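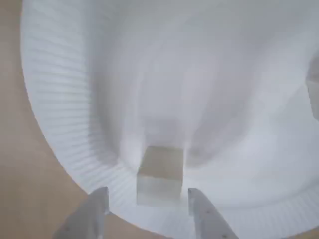
Clear cube on a white paper plate with the ribbed rim

Can't get a see-through block to show up on a white plate
Posted 11/24/22

Hi all, I run the sorting table at our kids' craft morning in Elstead and we put the little clear blocks out on paper plates, one to a plate. Trouble is the block just about melts into the white – you get a faint greeny-grey tint and a hazy edge, and that's your lot. Half the little ones reach straight past it. I've got a pack of 100 plates to get through so I'd rather not buy different ones. Any ideas for colour underneath that won't look a mess?

Venkatesh Unnithan
Had the same bother in September. Cut a circle of dark blue card to fit the flat part of the plate, inside the ribbed bit, and sit the block on that. Don't glue it, the plate buckles and then the block slides to one side. I got eight circles out of two sheets and they're still going. Felt works too but it sheds fluff and you'll be wiping blocks all morning. Grey card was a waste of time for me, blue or dark green is much better – and give the blocks a rub with a soft cloth first, fingerprints make them look cloudy!

tarkex839
just use coloured plates

Huaranga Nan
If you've got textas handy, let the kids colour in the middle of the plate themselves. Mine took 5 minutes and loved it. Let it dry properly or you get purple blocks, ask me how I know.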